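1 February 2026

Seed germination, Vallar beans

Kirsty brought the second bag of Vallar from the cold store. I weighed 473 g before cleaning and wrote the number on the lid. The old bag smells a little of cellar, so I keep the two apart – please do not mix them.

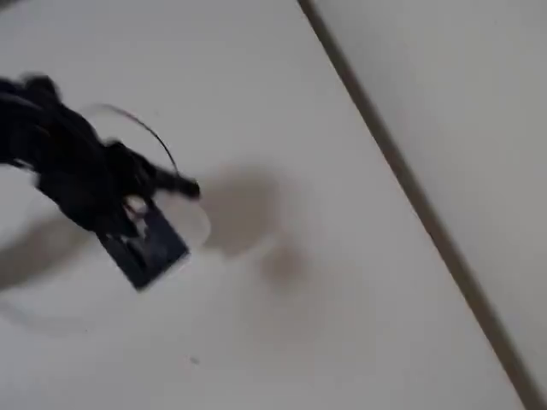
Soaking

Six hours in tap water, as Callum did for Munro. I changed the water once. Some skins are wrinkled already, which I did not expect so early. Marama thinks the store was too dry. To ask Keir for the humidity readings, and to repeat in April with fresh seed.

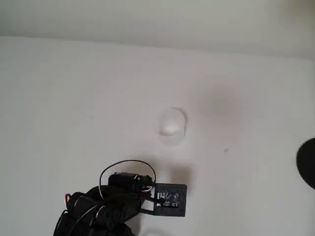

Clear cup on the white table, with a soft white lump inside.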